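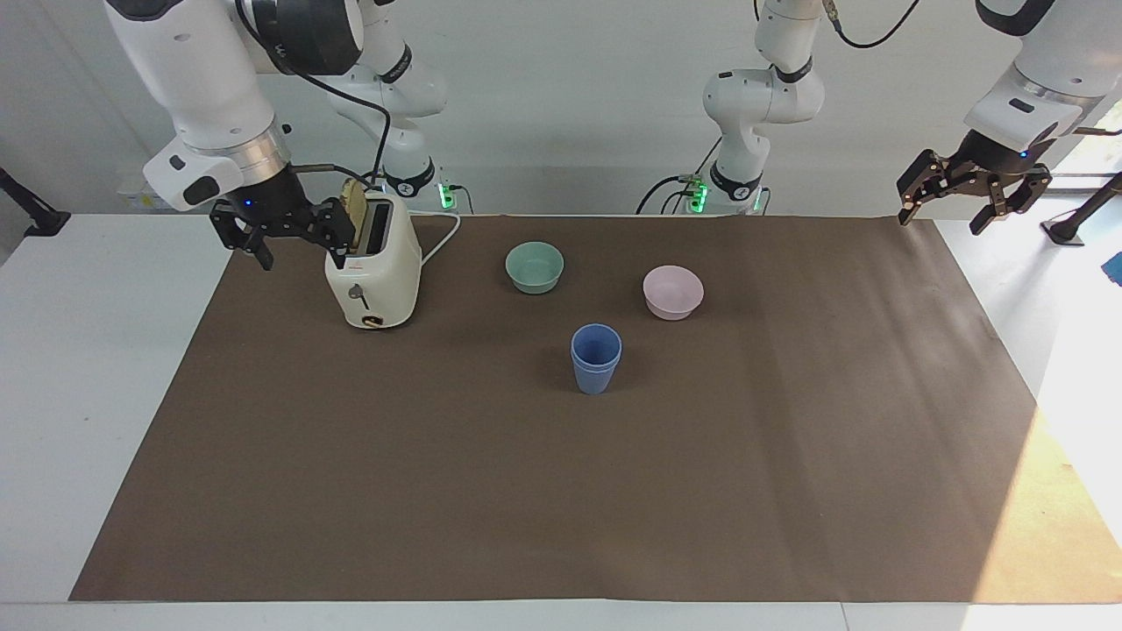

Right gripper going in for the toast, left one waiting its turn.

So I've finally spent enough time with both sets of fingers to have opinions! If you read my December post you'll remember I was pretty grumpy about the Demgate gripper, mostly the way it drifted after a long session and needed homing again before it would close straight. I've since swapped both arms over to the Vovley two-finger one and run the same breakfast routine on each, and I have numbers now.

Toast is my favorite test because bread is such a pain. Squeeze too hard and you've got a dented slice with crumbs down the slot, squeeze too softly and it slides right back in. I did 176 pulls with the Demgate and lost 59 of them. Same number with the Vovley and I lost 32, which made me very happy (and very full, I ate a lot of those slices).

What helped most, I think, is the shape of the fingers. They're angular and they come in from the side nicely, so the arm can stay to the left of the toaster and reach across. With the Demgate I had to bring the wrist in much closer, and I bumped the toaster more times than I'd like to admit.

Bowls are less clear. I keep a green one and a pink one out, plus a blue cup, and both grippers can pick a bowl up by the rim. The Vovley is a bit slow to let go, though — there's a little pause before the fingers open, and I haven't found the setting for it. Emerson Magalhães wrote to me that his does the same thing and that he just padded his release step with a longer wait. I tried it. Works, feels like cheating.

The controller is still the old Drerkia box and it's fine. It took me a whole evening to get both arms talking to it after the swap, and most of that was me having left and right mixed up in the config file. Label your cables, people!

Brown paper stays on the table, by the way. I got a couple of emails asking about it. The overhead light used to bounce off the white top and the camera hated it, and paper is cheap.

Next up is the Bråten soft fingertips, which are 281 dollars for the pair (ouch), so I'm still making up my mind. If anybody has used them on bread, leave me a comment before I order.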